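Public Lecture and Teaching Days at Clenderen Hall: Frequently Asked Questions

Last updated 05/06/2023

What is covered on this page?
Admission, seating, recording and translation for the lecture program run by the Jotilstead Center for Contemplative Study. Residential retreats have separate terms.

Do I need to be a Buddhist to attend?
No. The morning lectures deal with ethics, attention and conduct in general terms. Afternoon sessions assume some knowledge of the text being taught, and a reading list is sent with the ticket.

How many seats are there?
The main hall holds 225 people on chairs. On teaching days the front section is cleared for floor cushions, and the McKinnon Room is opened with an audio feed. Combined capacity is then 378.

Is there a charge?
Morning lectures are free but ticketed. Afternoon sessions cost $7, payable at booking. Monks and nuns of any tradition are admitted without charge and should book by email so that a place can be held.

Can I bring food and drink?
Drinks in bottles with a screw cap are allowed in both rooms. Open cups are not. Food may be eaten in the lobby only — this includes anything brought for the midday offering, which is handed in at the side table before the first session.
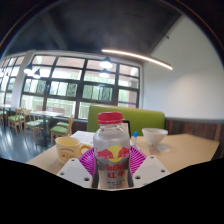 Red Bull in a clear plastic bottle with a red screw cap.

Is translation provided?
Lectures given in Tibetan are translated into English, passage by passage, from the stage. Other languages are carried on the Cloko app. Bring your own phone and wired earphones; wireless earphones add a delay that makes the feed hard to follow.

May I record the talk?
No. Audio is posted to the archive after the translator has checked it. Most recordings from May are already available. Question periods are left out unless the speaker has agreed to their release.

How do I submit a question for the speaker?
Use the form linked in your booking email. It closes two hours before the session. Questions are grouped by topic and read aloud by the moderator, Ataahua Donnelly. Names are not read out.

Can I cancel a booking?
Yes, up to 2 days before the session. Paid tickets are refunded to the original card. Tickets may also be passed to another person — forward the email, and no name change is needed.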